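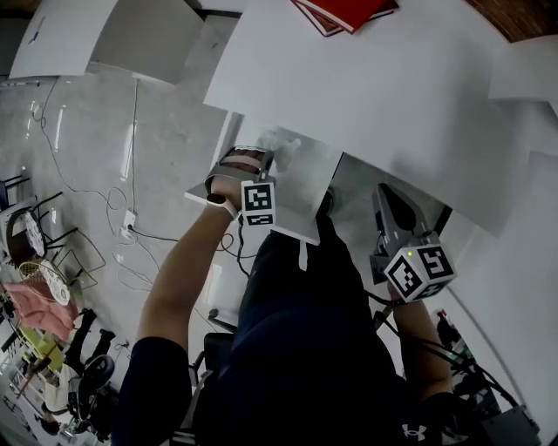 Brullard Robotics Club -- Bench Check Before Practice
Checked by: Wenche Granström
Date: May 15, 2023

Wrist straps snug on the left hand: OK. Thank you all for being so patient with the fiddly buckles!
Marker cubes tight on both grippers: OK
Finger travel, open and closed: OK, though the right one is a little stiff (Nikola, could you have a look when you get a minute?)
Cables clear of chair wheels and feet: NEEDS WORK. Please run them along the wall if they'll reach -- and do push your chair in when you get up.
Power strip off the walkway: NEEDS WORK, same story
Tabletop clear except for the stack of books: OK
Sleeves clear of the hands: OK, lovely to see

Recheck of the two cable items: Torbjørn, before bench 16 is used again.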